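Zekness grip fault
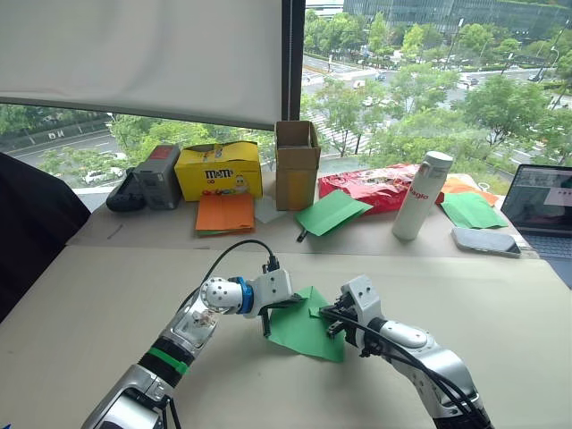
The Zekness grip fault is a failure known from two-armed robots that fold paper. It was first reported at the Stamo workshop in Bravasholm, where two arms were being taught to fold coloured sheets on a table. In the fault, one gripper keeps closing after it has already met the sheet, and the other arm starts its pull too early. The paper tears or slips, and the fingers may press into the table top.

Discovery

The fault was noticed in February, during a long test of 2,000 folds. The arms stopped correctly in most of them, but in 23 folds the left gripper did not report that it had touched the paper. The workshop first suspected the paper, as thin sheets give very little resistance. Changing to a heavier paper did not remove the fault.

Cause

The cause was found in the Usmani controller, the unit that shares timing between the two arms. When both grippers sent a signal in the same moment, one signal was lost. The arm then continued with its last order. A worn cable at the wrist was also found on one arm, but it is disputed whether this had any part in the failure.

Safety

No injury was recorded. One operator's glove was caught between the fingers for six seconds, and after this the closing force was lowered. Hands must now be kept out of the folding area until both arms have stopped.

Correction

The controller program was changed four times. The last version makes each arm wait for an answer from the other before it pulls. Folding is slower with this version. Older units still in use at Bravasholm have not all received it.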